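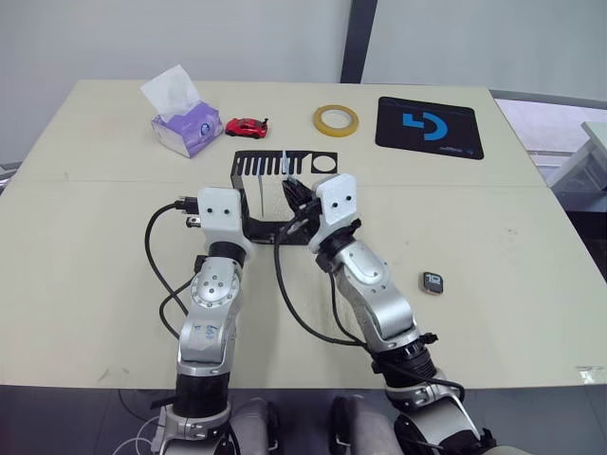

HAMCOMBE, 9 Jul 2022

4 min read

A watch stand should be judged by what it does with the strap. Most product pages treat the strap as an accessory and the stand as a charger mount with a nice finish. I think this is the wrong way around. The case of a smartwatch is a compact, stable shape that will lie flat on nearly anything. The strap is long, flexible and slightly tacky, and it pushes the case out of position whenever it is given no path of its own.

The slotted metal stand is the best answer I have used. A row of narrow slots is cut through a flat top plate, the band goes down through them, and the watch rests at the end of the row. The bent side walls give it enough height for the band to hang. There is no spring, no magnet and no moving part to wear out.

The usual alternative is a padded cushion or a curved arm. I kept a Duvum cushion on my desk for 12 months. It held a closed band well enough, but it required the band to be closed, and a pin-and-hole silicone band is annoying to fasten around foam. By August I had stopped fastening it and was laying the watch on top, at which point the cushion was doing the work of a folded towel.

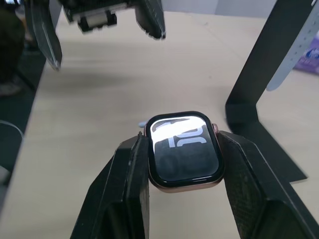
A second argument concerns handling. A watch should be picked up by the sides of its case, with the crown left clear where possible. Lifting by the strap swings the case into whatever is next to it. A good stand leaves both sides of the case exposed, and a poor one buries them in a recess so that the strap is the only thing left to pull. The Pitkänen dock has this fault. It looks tidy in a catalog, and the recess is 6 mm deep.

The objection I hear most is that slots take longer. They do. Threading a band needs a little attention, and a bowl needs none. My reply is that a bowl also collects keys and coins, and the glass ends up against them. I would accept a few extra seconds for a fixed position with nothing abrasive in it.

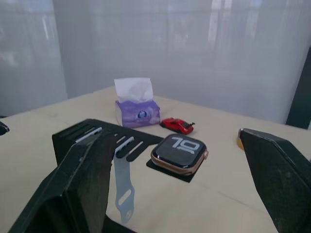 Contact surface matters as well. Bare metal under a metal case is a poor pairing, and I would put a small pad under any watch that is going to be set down on a steel plate every night. Slot edges should be deburred before a silicone band goes anywhere near them. The Geltmont stand, at 800 grams, is heavier than it needs to be, but its slots are properly finished – more than I can say for two cheaper ones I returned.

I would also keep the stand out on the table with the things used daily, such as tissues, tape and a mouse pad. A stand placed on a high shelf gets skipped, and the watch goes back to lying wherever there is a gap. Leave clearance in front for the loose strap end to hang, and set the stand so the display faces the chair.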